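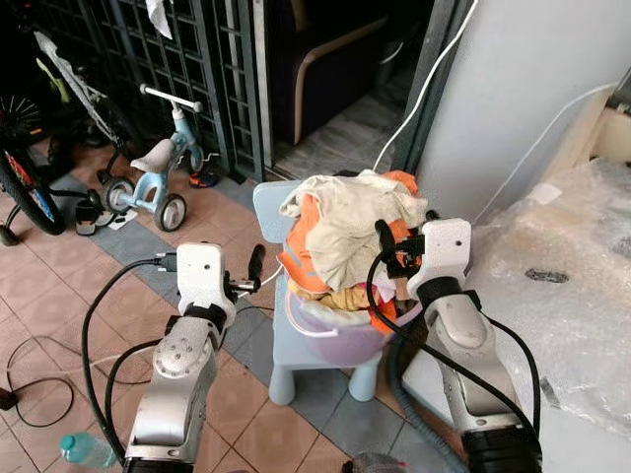

Can a person be convicted when the main witness later takes back what he said?
The conviction usually stays in place until a higher court has looked at the new statement and decided that the verdict is not safe any more.

Projects > Law and Society > Year 2 > Recanted testimony

Overview | Method | Findings | Sources

Taking back testimony: a study of appeal decisions
Project report by Raghda Kanaan and Zaid Azar
Submitted Saturday, March 23, 2024

1. Why we chose this subject

In September our class visited the court building in Brerwood and listened to one morning of an appeal. The man who appealed had been in prison for a robbery at a petrol station in Toom. One witness had named him at the trial, and six years later the same witness wrote a letter to say that he had seen only the back of the robber. We had both expected that such a letter would open the prison door the same week. The judges spent the whole morning asking when the letter was written and who had been with the witness when he wrote it. We wanted to understand these questions better.

2. Method

We used the collection of appeal decisions in the Brurby law library, which can be searched by keyword. The words "recant", "withdraw" and "retract" gave us 2,746 results. Most of them were of no use to us, for example withdrawn applications or withdrawn lawyers. We took a sample of 200 and read the first pages of each one. In 103 of these a witness had really changed his or her testimony after the verdict, and these are the decisions we studied in full. Zaid made the tables with the program Firnix, and Raghda checked every entry a second time.

3. Findings

In 67 of the decisions the appeal was refused. The reason given most often was that there was other evidence against the accused, such as telephone records or a second witness. The next reason was that the court did not believe the new statement. Several judges wrote that a recantation must be read with great caution, and one of them used almost the same sentence in four different cases.

We noticed that the courts look carefully at pressure. If the witness had shared a prison with the convicted person, or belonged to the same family, the new statement was treated with suspicion. Pressure in the other direction was also discussed – a witness may say that the police told him what to say at the first trial. Such claims had more success when there was a recording or a note from that time to support them.

The fear of punishment for lying is a difficult point. A witness who says "I lied in court" admits a crime. Some judges saw this as a sign of honesty, as the person had something to lose. Other judges gave it no weight, and we could not find a clear rule.

4. Problems with our work

Our sample includes only cases which reached an appeal court and were published. We do not know how many witnesses changed their mind and never told a lawyer. We also disagreed about nine decisions where the witness only became less sure. In the end we counted them as changed testimony – another student might decide differently, and the totals would then be a little lower.

5. Sources

The decisions are listed by year in the appendix. The notes from our court visit are kept with the printed copy in the department office.

Contact the department | Copyright the authors | Back to top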